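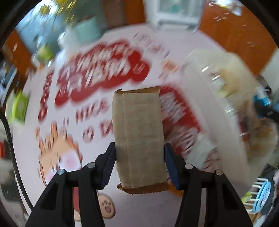
Monday, equipment money for Drolcombe. We've got 2000 to spend and it has to be committed before the end of the month or it goes back in the pot. Wedus quote came in at 1309 for the handheld gripper kit, fingers and pads included, mount not. So not all the money, but most of it, and the rest has to stretch further than I'd like. First thing to settle is pads. The navy ridged ones are the ones I'd stay with: tan paper packet upright between the fingers, a pad on each side of it, paper only lightly creased. Paper and thin card are most of our object list so that's the case to buy for. Would take those over the smooth ones in the Clokley catalogue even at a worse price. Clokley's smooth pads are softer, I know, Solange has said it twice. Still want to see them hold a packet by the sides before I pay for them.

Pads wear. Put 4 spare pairs on the order, not one like last time. We ran out last time in the middle of a week and lost the afternoon cutting up a mouse mat, never again. Small teeth along the outer edges are the bit I check first, once they round off I swap the pair. Keep the old ones in the drawer for rough jobs, labelled OLD, with a date on.

Still to price:
spare pivot pins (Wedus sell them in bags, sizes not on the website, ring them)
screws for the finger brackets, same head as now please, I don't want another driver in the box
cable, longer, with a right angle plug if there is one
carry case. Foam cut to shape is dear. Plain foam and a knife is fine
tripod head, see below
lens cloths, tape, the usual

Solange Brandão wants the Clokley arm on the list as well. Told her it's a different budget. She knows its a different budget. Have written it at the bottom under "next year" so it doesn't get lost, but we've no bench for it, no guard, and the floor plate at Greenberg hasn't been looked at. Arm price alone isn't the price. Want to see bench + guard + install + training in one line before anyone says yes to it.

Delivery. Wedus say in stock, then the small print says fingers are made to order. Ask for it in writing. If the fingers come late the rest of the kit is a paperweight. Also ask whether they'll split the invoice, one for the kit and one for the consumables, finance like the consumables on their own code and I always forget until they send it back.

VAT: is 1309 with or without?? Quote says neither. Ring before lunch tomorrow.

Later, 4 pm. Rang early in the end. It's with. Good. Carriage is extra and they'll confirm by email. Bags of pins come mixed, they'll sort me one size if I put it in the notes field.

Tripod head. We have been putting up with the stiff one and the knobs are slow. Could leave it another year. Would sooner have the pads. Down to the bottom of the list, above the case. 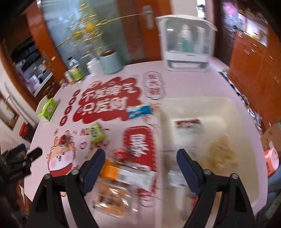 Should we get a second handheld kit this round instead of the spares?

Wait for the next round. A second kit doesn't fit in what is left once the first is paid for, and without spare pads both of them would be stopped by the same worn edge. Better one kit that runs every day. If Drolcombe carries on into the next phase I'll ask for 2 at once and push Wedus for a price on the pair.

Back to the object list while I'm at it, it decides what we need to buy. Snacks table is a good stand-in for what the Drolcombe people want handled. Flat wrappers, small packets, a clear plastic clamshell with baked stuff in it, a wide white tray with raised edges, jars along the back. All of that on a round top already covered with red printing and stickers, so plenty for the vision side to get wrong. Clear plastic is the one I worry about for budget. If the current camera can't cope with it we're into a different camera, and there's no line for that at all. Put a line in. Even a blank one, so it's been seen.

Tray: check the finger opening in the Wedus drawing against a raised edge. I think it's the standard opening but the drawing is a scan of a scan and I can't read the dimension. Asked for the proper file. If we need the wide fingers thats a different part number and probably a different quote, so don't sign until it's back.

Crumbs. Nothing in the quote about cleaning, and crumbs in the linkages is going to be a thing. Small brush and a can of air, petty cash, not going through procurement for a brush.

Order of spending if it gets cut:
kit first, then pads, then pins and screws, then cable, then tripod head, then case. Solange would put the cable above the pins. Fair enough, hers is the desk it doesn't reach. Leave it as is unless she shouts.

Greenberg storage: top shelf is full of the old conveyor bits. Needs clearing before the box arrives or it will live in the corridor. Check with the Greenberg desk who signs for parcels now, last one sat at reception over a weekend.

To do
email Wedus: proper drawing, lead time on fingers, split invoice, pin size
Clokley: one sample pair of the smooth pads, free if they'll do it, send nothing back
camera line into the spreadsheet
get the sign-off form, the new one, the old one gets rejected
tell Solange the arm is on the list, just not this list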